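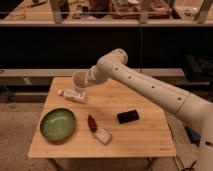
A light-colored wooden tabletop, with the grain running in faint parallel lines.

The Table in the Middle of the House

By the end of this summer I had spent more hours at my kitchen table than in the six years before it. I ate there, I wrote there, my daughter did her school lessons at the other end, and in the evening we pushed the papers to one side and ate there again. In spring it had a smooth surface. Now it has two pale rings, a long scratch from a stapler and a blue line of ink that I have tried to remove with everything in the house.

I wanted to know if such a table can be saved, and if it should be. So I took the train from Multow to Turkport, where Kiri Rakena has repaired tables for most of her adult life.

Her workshop is behind the old fish market and you smell the oil before you find the door. She had eleven tables waiting when I came, standing on their sides along the wall with paper labels on the legs. In a normal September, she told me, there would be three or four.

"People look at their table now," she said. "Before, it was a place to put the keys."

The first thing she does with a table is to wash it. She takes warm water, a little plain soap and a cotton cloth, and she goes along the grain, the whole length, then dries it at once with a second cloth. Many customers bring a table that they believe is ruined, and after the wash it is only tired. She charges them thirty dollars for that and sends them home with the advice to do it themselves next time. I asked if this was good for business. She said they come back with the chairs.

When washing does not help, she wants to know what is on top of the wood. An oiled table and a varnished table can look the same to a person like me, but they need opposite treatments. Her test is a drop of water left in a corner for ten minutes. If it sits there like a bead, there is varnish or lacquer. If it goes flat and the wood becomes a little dark under it, the table was oiled, or it was never treated at all. My own table, when I tried this later, did both things in different places. It seems that someone before me had varnished the middle and then lost interest.

White rings are the complaint she hears most. They come from moisture that is caught in the finish, and they are usually not in the wood. She puts a folded cotton cloth over the ring and passes a warm iron over it, without steam, for a few seconds each time, and lifts the cloth to look. A black ring is another matter. The water has gone down into the wood and there it has met something, often iron from a pot or a can. For a black ring she must sand, and sometimes the ring goes deeper than she is willing to sand.
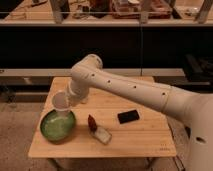

The choice of wood also matters more than I understood. Pale woods are now the fashion in our part of the country, and they forgive crumbs and dust very kindly, but tomato and red wine not at all. Dark woods hide the wine and show each fingerprint. Kiri's opinion is that a family with small children should buy whatever they like and keep it oiled. She is less patient with glass over wood. Twice she has lifted a glass top from a good table and found that the wood under it had kept its first color only where a lamp used to stand.

Not everyone who makes tables agrees that they must be kept beautiful. Paora Tamihana builds them in Baxter, an hour farther along the coast, and he sells most of them to people who have never before bought a table that was made by one person. He worked for many years at Hiletti, the furniture factory outside the town, where he told me his line could finish 600 tabletops in a week. When the factory closed he bought one of its planing machines and put it in his uncle's boat shed.

"There, a scratch was a fault and the top went back," he said. "At home my mother cut bread on the table. Directly on the table. You could feel with your hand where she stood."

He still has that table. It has been in the family for 45 years and it stands now in his own kitchen, and I was allowed to put my hand in the place. There is a hollow, very shallow, as wide as a loaf. I confess that I looked for it first with my eyes and could not find it.

Paora finishes his tables with oil and nothing more. He gives each buyer a small can, enough for two coats, and a sheet of instructions in his own handwriting. One should oil it when it looks dry. One should wipe away what the wood does not take after half an hour. The cloths must be laid out flat in the open air before they are thrown away – a ball of oily cloth can become hot enough to burn by itself, and he underlined this sentence three times. His tables start at 1000 dollars and he has a waiting list until spring. He seems a little ashamed of the price, and then he explained to me what timber costs, and I stopped thinking it was high.

I asked both of them the same thing, what a person should do about a table that must be an office by day. Kiri recommends a wool felt under the computer and under anything with rubber feet, for rubber can leave a mark that no iron will lift. Paora recommends to close the computer at six.

Both agree about sunlight. A table that stands by a window will change color, and it will do it around the fruit bowl and around the place mats and around the pile of letters that you plan to answer. The remedy is simply to move things. Kiri turns her own table end to end twice a year, on the same day she changes the clocks, and she says her husband each time sits down in the wrong place for a week.

As for mine, I made the attempt on Tuesday, September 15, 2020, a dry day with the windows open. I washed it and I ironed the two rings, and one of them went away and the other became smaller. I sanded the varnish from the middle, which took the whole afternoon and put a fine dust on every cup in the kitchen. The scratch I made softer at the edges with fine paper, as Kiri had shown me. Then I put on the first oil. The wood became darker and warmer at once, and a knot appeared near my daughter's end that we had never noticed.

The blue ink is still there. I had telephoned Kiri about it and she asked how deep, and I told her that I could not feel it with the nail. She said then it is deep, and to leave it. My daughter has asked if she can put her name beside it, small, and the date. I have said that I will think about it until the second coat is dry.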